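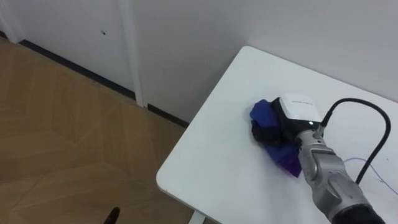
Textile Reuse Service: Changes to Sorting and Folding at Nirklow

Residents and partner organisations are advised that the Textile Reuse Service has revised the way in which donated cloth is sorted and folded at its Nirklow centre. The new arrangements took effect on January 19, 2023 and apply to all household fabric received at the centre, including sheets, towels, curtains and unmade lengths of material.

Under the previous system, items were folded at the point of receipt and checked afterwards. A good deal of work was lost in this way, as many pieces had to be opened out again before a decision could be made on their condition. Each piece will now be spread flat on a table and inspected on both sides before any folding takes place. Cloth that arrives bunched or knotted should be opened from the corners and smoothed by hand. It should not be shaken, as this spreads dust and lint to neighbouring tables.

Dark fabrics require particular attention. Stains and worn patches on navy, purple and black cloth are easily missed when the material is creased, and these colours are to be examined on a pale surface in good light. Pieces with small faults may be set aside for the mending group at Pridthorpe. Anything damp or heavily soiled will be placed in the sealed bin beside the loading door.

Folded items should be stacked with the closed edge facing outwards and the size label on top. Stacks are limited to 7 pieces on the open shelves. Larger items, such as double sheets and full-length curtains, are to be kept on the lower shelves in the Overgaard Room and must not be mixed with towels.

The service expects to pass on 1,000 pieces of household cloth by the end of July. Requests from schools, shelters and community groups will be met in the order in which they are received. Each organisation may submit two requests during this period, stating the type and size of fabric needed.

Donors can assist by washing and drying all items before bringing them to the centre, and by keeping matching sets together in one bag. Pillows, duvets and carpets cannot be accepted.

Questions on the revised arrangements should be addressed to Nicanor Villanueva, Textile Reuse Officer, at the Nirklow centre. Printed copies of the folding guide are available at the front desk.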